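March, way past bedtime

So I caved and downloaded Flikness. Everybody in my group chat has been turning into a watercolor for 2 weeks now, and I held out as long as I could, which for me is pretty good!

If you've missed it (lucky you), Flikness takes a picture of your face and redoes it as a page from an old storybook. Rosy cheeks, giant eyes, a little fox in the corner if you pick the Gurnwood filter. I picked the Gurnwood filter. I look like I sell mushrooms out of a cart and I have never felt prettier.

Then I made the mistake of trying Lestano, the one that's supposed to look like a faded travel poster. It gave me a mustache. I tried again with the lamp on and got a bigger mustache. My sister's dog, on the same filter, came out looking like a movie star, so I don't know what to tell you.

I posted the mushroom lady one around dinner and it has 14 likes, a personal best since the haircut. Somebody from my old job posted hers and got 3,000, but she also has a jawline and a balcony.

What's bugging me a little is the permissions. I said yes to everything without reading, like I always do, and then at 11 I got curious and went back to look. It wants my contacts. It wants my location. Why does a fox need my location?? I switched both off and the filters still work fine, so I'm leaving them off.

Also my phone is full again. I had 1,000 screenshots in there, mostly recipes I'll never cook, and it took me most of the evening to get rid of half. My thumb hurts. 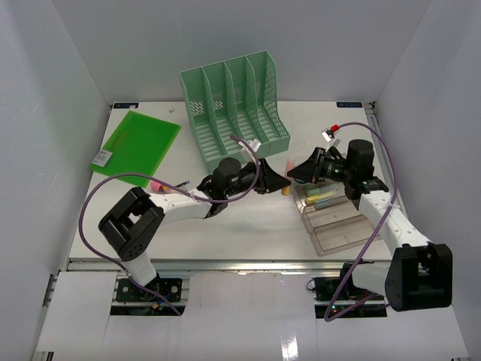 Tomorrow

Try the Hirano filter, the inky black and white one, by the window before work. Ask the group chat if anybody else got the mustache. Delete the other half of the screenshots, but keep the soup. Change my profile picture to mushroom lady, and leave it up at least until Mom calls about it.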